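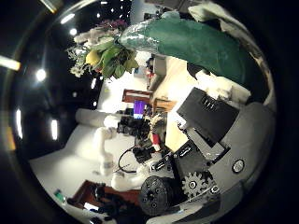

Every spring the home pages tell us to bring the outdoors in, and every spring I look at my table and wonder where I am supposed to eat.

The advice hardly changes. Get a bunch of flowers with plenty of green in it, tuck a lemon among the leaves, put some fabric nearby in a deep color, and the room will feel alive. I have tried the lemon. It made the bouquet look like a fruit salad that had lost its way, and two days later I wanted it for fish.

I don't dislike flowers. I dislike being told they are a form of housekeeping. The Renaud catalog that came through my door this May has 80 pages, and I went through all of them looking for a table with a bill on it, or a set of keys. There is a small wooden box on page 28 that is said to "gather the day's clutter." It would gather my stamps. The day's clutter at my house includes a bike helmet.

Then there is the price. The shop in Novthorpe wants $79 for a mixed arrangement -- baby's breath included, the same stuff that used to be thrown in free to fill the gaps. Cushions are worse. I own one teal cushion, bought in Tikholm in a weak moment, and it spends its life being moved off whatever I want to sit on.

People will say a bare table is cold. Maybe. A bare table is also one you can roll out dough on, or spread a map over, or leave a puzzle of 500 pieces on until the weekend. Wood is nice to look at by itself, especially when it has a few rings and scratches on it.

If you love a bouquet, buy one, and put it on a shelf where it won't get soup on it. I'll be at the table with my elbows out.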